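Endby booth kit, lining guide - section 2: walls and floor. Frame should be up already. If not go back to section 1.

## 2.1 Brick covering

1. Wipe the walls. Dry cloth after.
2. Start with the back wall. Get one mortar line level, work out from there.
3. Left wall next, then right. Match the rows at the corners as best you can - a small step is OK.
4. Press flat from the middle outward. Bubbles: lift, re-lay, don't stab them.
5. Check all three walls from the front before trimming. 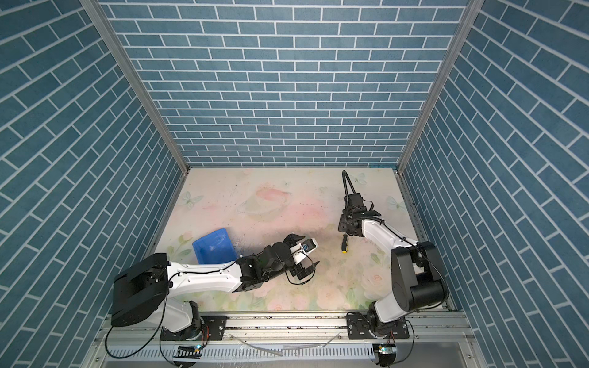
## 2.2 Corners

1. Trim the covering with a sharp blade. Cut away from your hand.
2. Check the metal strip sits straight, top to floor.
3. Push the brick edges in close to the strip. No glue on the metal face.

**Caution:** strip ends can be sharp. Gloves.

## 2.3 Printed floor (Hamach pastel, butterflies and flowers)

1. Unroll and leave flat overnight with books on the curled ends.
2. Slide into the back left corner first. Edge tight to the left wall, then the back.

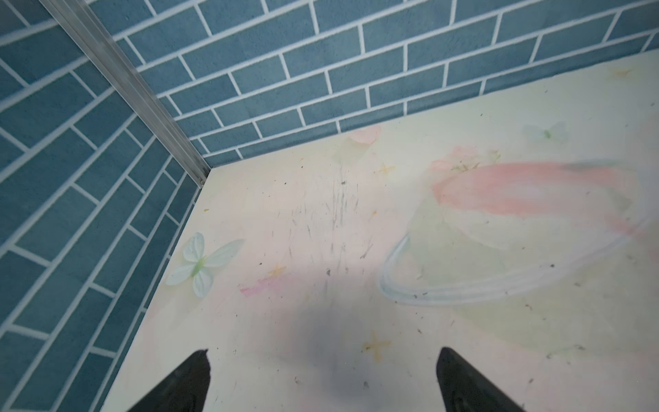

3. Smooth toward the front. Don't drag it by one corner, the print creases and the crease stays.
4. Tape the front edge only.

**Note:** pale print shows evrything. Scuffs, crumbs, specks.

## 2.4 Cleaning

- Soft brush first, corners to middle.
- Damp cloth, drop of dish soap. Never scrub the butterflys.

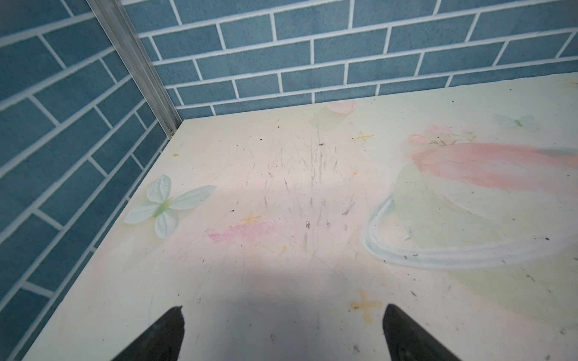 - Old scuffs may not lift. Spare floors from Cassim, order code 600.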